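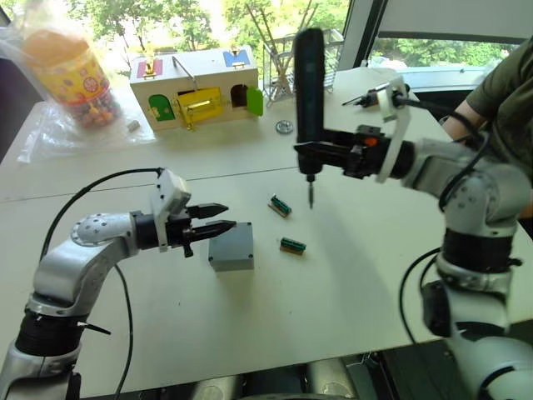
# Skurngate gripper comparison, two-arm enclosure task

Last updated: March

This folder holds the recordings and notes from our comparison of finger pads and opening widths on the Skurngate two-arm setup. The task is small box assembly: take a gray plastic enclosure, handle its lid, and work with a cordless screwdriver. Zeeshan Tarar made the task list and Yasir Talpur ran the arms.

## Contents

- 20 episodes with crosshatched pads
- 18 episodes with smooth pads
- one head view and one wrist view for each arm, at 30 frames per second

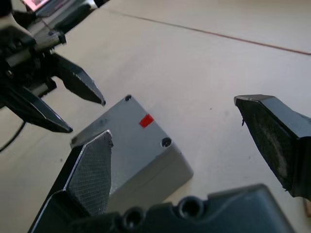 The opening width before the grasp was set by the operator and is saved in `width.csv`. We started wide in most episodes, up to 3 times the short side of the box. A wide start is more forgiving when the box is not centered, but the fingers need more time to close.

## Handover of the plate 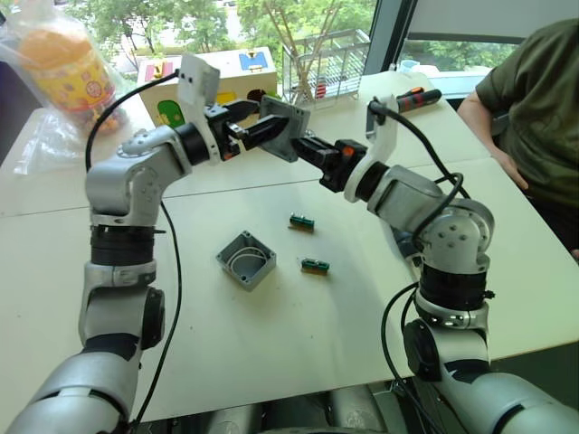
Both arms work on the square plate in this part. We mark an episode as "shared" when the two grippers touch the plate in the same moment. Please note that the labels `left` and `right` are from the robot's side - the older Bestport files use the opposite.

## Screwdriver

The driver is round and tapers toward the lower end, so it is the hardest object for the pads. 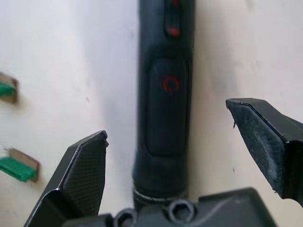
Approach and grasp are separate segments, and the approach ends at the first contact. Focus of the wrist cameras is fixed, and we did not sharpen any frames.

## Known problems

- Pad wear was not measured.
- Force values are missing for the smooth pads.

Questions about labels go to Yasir.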